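Tuesday

Got in before eight to have the arm to myself. Spent the first hour on the thing I put off all last week, the time offset between the wrist stream and the joint states. Braleo stamps images when they arrive and joint states when they are sampled, so the two never line up. I had been living with it because the slow motions hid it. At full speed it does not hide at all.

Wrote a small script that swings the wrist back and forth, takes optical flow from the wrist images, and slides it against joint velocity until the two curves match. The best match came out at 29 milliseconds. Put that in the config as a fixed offset. I would like it measured at startup eventually, but a fixed number is better than zero, and zero is what we had.

After that, the blank-view problem. Bundurent is the policy server and it wants features from every camera on every step. When the wrist camera has nothing useful in it, the encoder still hands back a full vector with normal-looking confidence, and the policy believes it. I went through the logged steps where the planned motion jumped and pulled up the wrist image for each. A lot of them were like this one, pale gray with a dark line down the right side and a fainter one on the left.

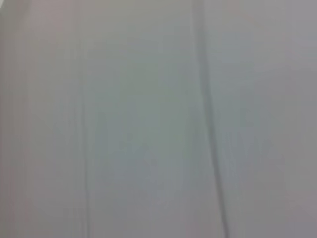 Jerkeck thinks the wrist input should be masked whenever the gradient energy drops under a threshold, and that anything smarter is a waste of a week. The counterpoint from the Baek side of the office was that a threshold will also throw out good close views of smooth objects, right when the wrist camera matters most. Both fair. I went with the mask for now, but made it soft, so the weight on the wrist features slides down with sharpness and does not switch off. It took 13 lines plus a test.

The test was useful. It showed that a single strong line can push the sharpness score up even when the rest of the image is mush. Changed the score to use the median over tiles, and a lone edge no longer carries the whole image. I should have done that first.

Lunch at the desk. Read the release notes for the next Braleo version. They have renamed the transform topics again. Not upgrading this month.

Afternoon was pick and place with the new weighting on. The task is ball to basket. I kept it simple because I wanted to look at the transfer segment, from the lift to the release point, and nothing else. The planner gets the basket pose from the head view and plans to a point over the middle of it. The rim goes in as a collision box with 2 centimeters of padding. Before today the padding was added twice, once in the scene builder and once in the planner - my bug, from April. That explains the tall arcs I kept blaming on the cost weights. 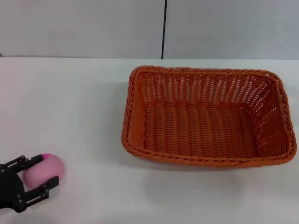 Transfer segment, ball in the gripper, basket still empty.

With the padding fixed, the planned arcs are lower and the planner returns sooner. It used to run into the 400 millisecond limit on the far placements and fall back to the last valid path. I did not see the fallback in the log this afternoon, though I did not try the far corner of the table, so I am not calling it fixed.

One odd thing. The gripper width reading drifts a little while it holds something soft, and the grasp check treats that as slip and asks for a regrasp. I raised the tolerance for this object only. It needs a proper force estimate, but that means touching the driver, and I do not want to touch the driver this week.

Committed the offset and the padding fix separately. The soft mask is on a branch until Jerkeck has read it. Left the log replay running on the desktop, all of last week's episodes with the mask on and off, same seeds.

For tomorrow: far corner placements, startup measurement of the offset if there is time, and reply to Baek about the tile size. Also delete the old calibration files, they keep getting loaded by mistake.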